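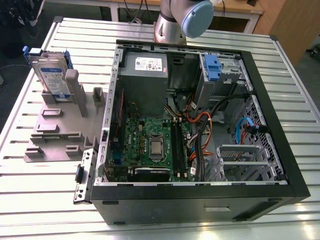 Torre abierta sobre la mesa ranurada. Fuente de alimentación a la izquierda, frontal a la derecha.

Cuaderno de taller, abril. Laminados para ventanilla lateral de tren, lote de Stivik.

Llega la segunda tanda de probetas. Según el albarán son idénticas a las de la primera, pero el intercalario tiene otro tono visto de canto y el proveedor no lo menciona. He preguntado. Me contestan que es «variación normal de extrusión». Puede ser. Lo apunto igual.

Formato 630 x 630 mm, espesor nominal 13 mm. Medido con micrómetro en las cuatro esquinas y en el centro: dos piezas se salen de la tolerancia que ellos mismos imprimen en la ficha. Las aparto con cinta roja y no entran en el ensayo, aunque Coman insiste en que «en la práctica no se nota». En la práctica se nota cuando hay que montar la junta.

Impacto de bola, a las 10:40. Los resultados salen mejor que en la primera tanda, y eso me gusta poco. Mismo bastidor, misma altura, mismo operario. La única diferencia que encuentro es que las probetas nuevas pasaron la noche en la sala climatizada y las otras vinieron directas del muelle. Hasta repetir con el mismo acondicionamiento no pienso escribir la palabra «mejora» en ningún informe.

Selamawit Moges opina que el efecto de la temperatura no explica toda la diferencia. Propone cortar una pieza de cada tanda y mirar la adherencia por separado. De acuerdo, pero con sierra nueva. La última vez astillamos los bordes y estuvimos una tarde discutiendo sobre delaminaciones que habíamos hecho nosotros.

Idbridge manda su folleto del recubrimiento antigrafiti. Prometen 64 ciclos de limpieza sin pérdida de transparencia. No dicen con qué disolvente, ni con qué paño, ni qué entienden por pérdida. Pedir el protocolo completo antes de gastar una sola probeta en esto.

Vendcombe sigue sin devolver los marcos. Tercer correo.

Pendiente:
- acondicionar juntas las dos tandas y repetir impacto
- corte y adherencia (Selamawit)
- calibrar el micrómetro, que ya toca
- reclamar certificado del intercalario, con número de lote legible esta vez
- turbidez de las 2 piezas apartadas, por curiosidad

Utilizamos cookies propias y de terceros para mejorar su experiencia de navegación. Si continúa navegando, acepta su uso. Aceptar | Configurar | Más información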